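Every folding guide I read promises a T-shirt in two seconds. Priit Tamošiūnaitė swears by the pinch-and-flip. I have my doubts, so I tried it on the mint green one.

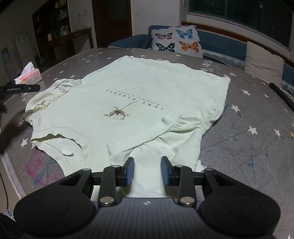 Do you have to smooth a shirt before you fold it? Only the sleeves, as far as I can tell, and the guides skip that part.

The pinch is supposed to catch both layers at once. Mine never does, and thin cotton is the worst for it — it slides off the back layer and you're left with a twist.
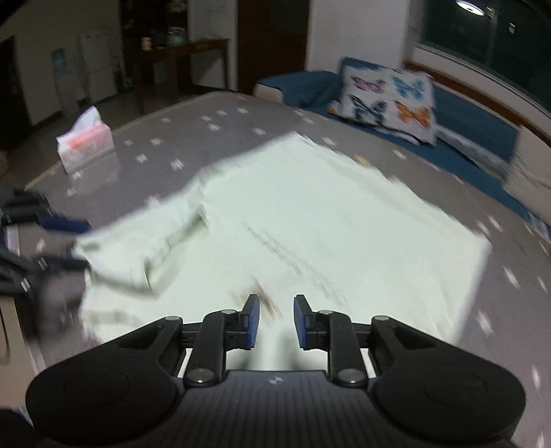 So then you lay it flat again, which eats up your two seconds and then some. Priit says I need practice. I've folded shirts for 23 years the slow way and they fit in the drawer fine.

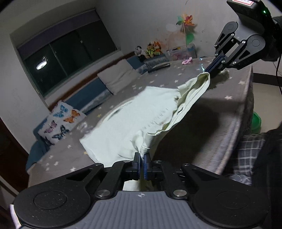 Mint green shirt, star sheet, butterfly pillow.

I'll give it until September.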